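An Afternoon at the Triklow Open Day

I drove over to Pumphrey in August for the open day at Triklow, which builds and tests small robot arms in what used to be a carpet warehouse. I had signed up months before and nearly forgot. The drive took longer than I planned, because the road past Forkska was down to one lane, and I got there at 1:30 with the first tour already gone.

The woman at the desk gave me a paper badge and put me on the two o'clock group. There was coffee, and a table with brochures from Cladotell, the company that supplies the software for the arms. I took one and read it while I waited. Most of it was about licenses.

The tour started in the parts room. Shelves run up both walls, and every bin has a printed number. Our guide said they keep 1,000 spare fingers in stock, counting all sizes, and that they go through more of them than any other part. The plastic ones are cheap and they break at the screw holes. She passed a cracked one around. It weighed next to nothing.

After that we went to the test hall, which was the part I had come for. It is a big, plain room with good light and a lot of cable on the floor under rubber covers. Each arm has its own bench. Some of the benches were running without anyone at them, and at others a person sat with a keyboard and watched.

The job that day was picking up blocks. I have read enough about this to know that a block is where everyone begins, but I had not seen it done up close. The arm comes down slowly, much more slowly than I expected, stops, moves sideways a little, and closes. Then it lifts. If the block slips, the arm goes back to its starting position and tries again. A man in our group asked why they didn't run it faster. The guide said they can, and they do at night, but on open days they keep the speed down.

There was a whiteboard by the door with the results from the last round. Out of 429 tries, 389 had ended with the block in the right place. The guide went through the misses with us. Many came from glare on the work surface, which makes it harder for the camera to find where a block begins and ends. They have tried different lamps and different paint. One bench had a sheet of gray paper taped down, and she said that helped some.

I asked whether they save the failed tries. They save everything. The failed ones get their own folder and somebody looks at them once a week.

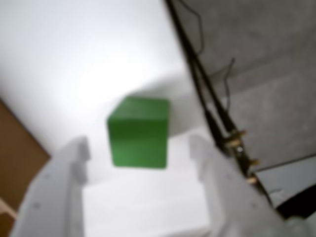

Triklow Test Hall Team

The blocks have rounded edges, and the green one held between the two white fingers is the kind I watched for most of my time in the hall. I liked the notched ends on the fingers. I had pictured smooth pads, like tongs.

We were allowed to try one arm ourselves, using a hand controller with two sticks and a trigger. I waited in line for my turn and got two minutes. I knocked the block over once, pushed it out of reach once, and picked it up on the third try. A girl ahead of me, maybe ten years old, got it right away and then did it again.

The last stop was a short talk in the lunch room. They are adding a second hall next year and hope to have room for more benches. Someone asked about jobs and was pointed to a sheet on the wall. The talk ended at four and the doors stayed open for another hour, so I went back to the test hall and stood by the bench with the gray paper until they began shutting things down.

Parking is free but the lot is small. If you go next year, use the field behind the building and wear shoes you don't mind getting dusty.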